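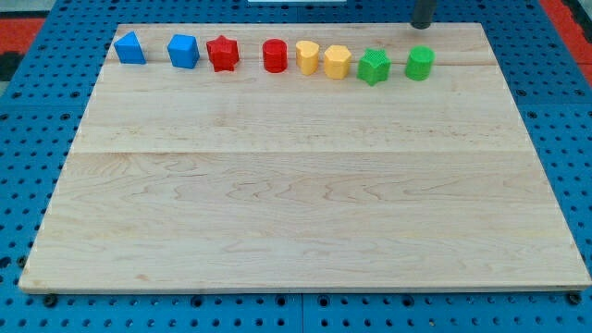 Block row cell — arm stalls on approach, far side of board

February, entry by S. Macedo. Continues Nabila's note on the Z offset.

Fault: the arm starts its move down behind the row, slows, and drops into protective stop before the gripper command goes out. Controller logs a force limit on the wrist. Restart clears it. Same stop on the next try with the green cylinder as target. The red cylinder and the blue cube ran clean with the same program.

Checked so far:

Tool weight in the controller matches the sheet from Cunha. Left alone.

Gripper register reads 255 at rest when it should read 3. Zorica thinks 255 is the power-up default and the open command never gets written after a protective stop. Agree. If so, the fingers come down in the wrong state and the force limit is only the symptom.

Board height. Mafalda measured the maple at the near edge and at the far edge, and the far edge is 7 mm higher than the value in the config. Someone taught the plane on the old board. All the blocks stand close to the far edge, so the near-edge value is no use for any of them.

Does not explain why the red cylinder passes. Either the tilt is worse toward the green end or the stop depends on what ran before it. Need a run with the order reversed.

Safety: after the second stop Cristóvão reached in to straighten a block with the arm still enabled. No contact. From now on the enable goes off at the pendant before a hand crosses the board. Written on the cell door as well.

Changes made: plane retaught from four corners, speed override down from 95 to 30 percent until this is closed. Register not touched yet — waiting on Erkard for the write sequence.

Open: reversed order run, repeat at full speed, check bolt torque on the board.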